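Plorstead
Surface Pattern Assistant, display and fit-out
Full-time, starts in June

Plorstead makes printed panels for shop displays, small exhibition booths and children's reading corners. We draw the patterns, print them and fit them to the walls of the unit at our own workshop before anything goes to the client. We are looking for one assistant to join the pattern team, which is currently two designers and a print technician.

The job is split between the drawing table and the workshop floor. On drawing days you will redraw and scale existing motifs, prepare files for print and check proofs. On fitting days you will trim panels, mount them and mark up any place where the pattern does not meet properly at a corner. Expect to be on your feet for most of a fitting day. Heavy panels are lifted by two people. 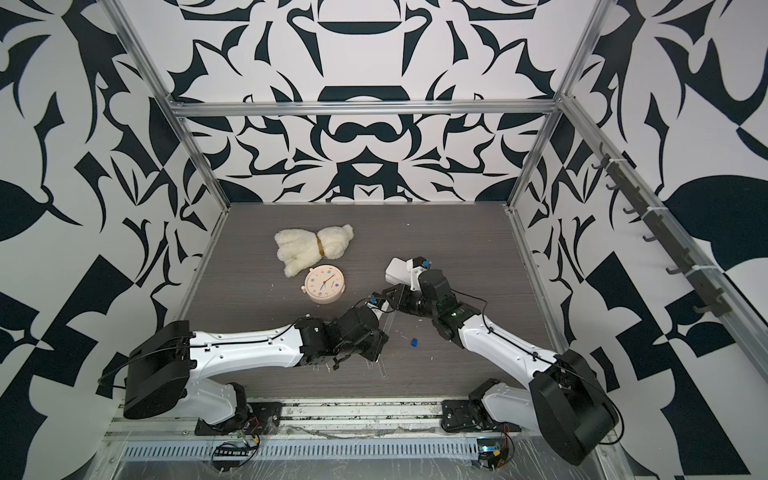 Most of our current orders are for black and white work, and the new assistant will spend the first three months on it. The range is called Zerouali and it is built from leaf shapes, crescents and thorn points, drawn thick enough to read from across a room. Two things matter when we fit it. The back wall has to mirror cleanly on its center line, and the side walls have to hold up at a different scale, as with the larger, looser leaves on the left panel. Small props, such as the white teddy bear and the pink alarm clock on the floor, help us judge how a pale or soft object reads against that much contrast. You will be asked for your opinion on this and should be ready to give one.

What you will do:
Redraw motifs as clean vector files
Keep the pattern library in order (2,814 files at present, many of them badly named)
Prepare panels for print and check them against the proof
Help fit panels inside aluminum framing
Look after the prop shelves and sign items in and out

What we need from you:
Good working knowledge of any vector drawing program
A steady hand with a knife and a straightedge
Some experience with repeat or mirrored patterns, from work, school or your own projects
Clear writing, as you will leave notes for the print technician

A degree is not required. Experience with textiles, wallpaper, sign making or stage sets is useful. Training on the Fluvis cutter is given during the first month.

Hours are 8:30 a.m. to 5 p.m. with an hour for lunch. The workshop is on the ground floor and the drawing room is up one flight of stairs. There is no elevator. If stairs are a problem, tell us when you apply and we will set up a desk downstairs.

To apply, send a short letter and up to three samples of pattern work to Khadija Belkadi, head of pattern. Sketches are fine. Applicants we want to meet will be invited for a paid half day in the workshop with Tarek Filali, who runs fitting. Please say in your letter when you could start.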